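Thread: I work returns at a magazine and comics distributor outside Grindton. We started automating the returns tables in December. Here's what has changed for us so far.

2/ Unsold copies come back from stores in mixed boxes. Somebody has to take each one out, find the barcode, check the cover for damage and put it on the right stack. That was the whole job for years.

3/ The system comes from a company called Keskinen. Nobody on the floor was laid off when it arrived. Two open positions were never filled, though, and I count that as a change.

4/ Hardbacks went fine early on. Thin floppy stuff is much harder. A comic lying flat gives fingers very little to get hold of, and a glossy cover slides.

5/ So part of my shift is now showing it how. I do 30 minutes with the hand gripper, then go back to the regular tables, then another 30. My wrist prefers the regular tables.

6/ We asked for a pay step for the gripper hours. The answer was that it's the same grade of work. We're still talking about that one.

7/ Painted covers with the barcode down near the bottom edge are what I get most. You come in from that edge with the fingers wide open.
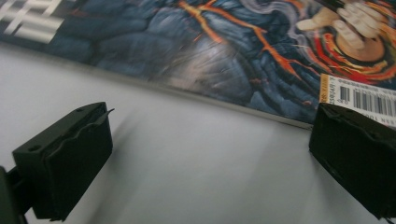
Skevari_nights replied that at the Flisness warehouse they were told the same thing about grades, and it took a written request from the whole shift to get it looked at again.

8/ Good to know, thanks. We have a draft going around. What I'd like in it is a say in the rotation, so the same few people don't end up with all the gripper time.

9/ Back on at six. Will add to this when we hear something.

Comments

papercut606: Do they count your rate while you're on the gripper? Ours do.

dockside_m: We lost the quiet tables when the new line went in. I miss those more than I expected.

Last updated Sep 25, 2024

Related
Grindton depot changes shift start times
What the Keskinen contract covers
Sorting by hand: 20 years at Flisness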